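My aunt Veronika Schwaiger left me a house in Flaltwood and a TV that only got one channel, and I want to tell you about the channel.

First, though, the house. It sits at the bottom of Keser Street where the road gives up and turns into somebody's bean field, and it smelled like cough drops the whole time I lived there. I moved in that September with two suitcases and a plan to stay until it sold. The realtor, a very tan man from Shevchuk & Sons, told me to expect offers by Thanksgiving. (He did not say which Thanksgiving.)

So I was alone a lot, and I watched TV. The cable was long gone, but if you hit the power button and waited, you got channel 41, and channel 41 showed a parking lot. It was just a parking lot, with a light pole and a shopping cart and that orange kind of nighttime you get outside grocery stores. No sound. I figured it was a security feed that had wandered in from someplace, the way my grandmother used to pick up truckers on her radio.

I watched it for an hour the first night. I'm not proud of that! But it was restful, and I had a bowl of cereal, and around midnight a woman in a long green coat walked out, took hold of the cart, and pushed it off to the left. Good for her, I thought, and went to bed.

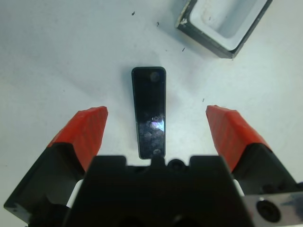
The next night the cart was back and so was she. Same coat, same time, same direction, except this time she stopped under the light and looked at her watch, and I sat up so fast I got milk on the afghan. Aunt Veronika had a coat like that. I'd hung it in the hall closet myself the day I moved in.

I went and checked. It was there, on its hanger, with a grocery receipt in the pocket from the Nadier Market, which I'd never heard of. Pears, batteries, a birthday card. I looked the place up and it was 612 miles away, in a town she'd never once mentioned, and she was a woman who mentioned everything. She'd call you up to mention a sandwich.

I'd like to say I drove out there. What I did was put the coat on, just to see, and it fit me better than anything I owned. Then I sat back down with my cereal. Midnight came and went, and nobody walked out for the cart. It stayed under the light pole all night, and I stayed up with it, and when the sun rose on channel 41 it rose a good hour after mine did.

The house got an offer that week. I called the tan man back and told him I needed a little more time, and he asked how much, and I said I had to go buy some pears.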